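Plollton promete que sus bloques gigantes enseñan a ordenar. Falta que lo demuestre

Jan 31, 2020

La firma Plollton presentó el viernes Fovari, una línea de bloques de construcción de gran tamaño para niños a partir de 3 años. La caja sale a la venta en abril.
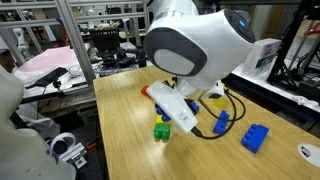
Colores vivos, precio menos alegre

El juego básico cuesta 153 euros. Los bloques son los de siempre: azul, amarillo, verde, rojo anaranjado, con sus tacos redondos para encajar uno encima de otro. Apilar uno azul sobre uno amarillo y este sobre uno verde es algo que cualquier familia puede hacer ya con lo que guarda en el armario, y por bastante menos dinero.

La empresa sostiene que la diferencia está en el método. Según Liv Strömberg, responsable de producto, los niños que siguen las fichas incluidas en la caja "acaban recogiendo la mesa por iniciativa propia". Preguntada por los datos, habló de una prueba con 9 familias y remitió a un informe que todavía no se ha publicado.

Borghild Myklebust, maestra de infantil en la escuela Moynihan, no lo ve claro. "Llevo 10 años con bloques en el aula. Construyen muy bien y recogen cuando se lo pides -- a veces", comenta. A su juicio, el tamaño grande sí ayuda a las manos pequeñas, pero lo de las fichas le parece "papel caro".

Plollton no ha aclarado si los bloques se venderán sueltos ni si encajan con los de otras marcas. Las fichas, de momento, solo vienen con la caja completa.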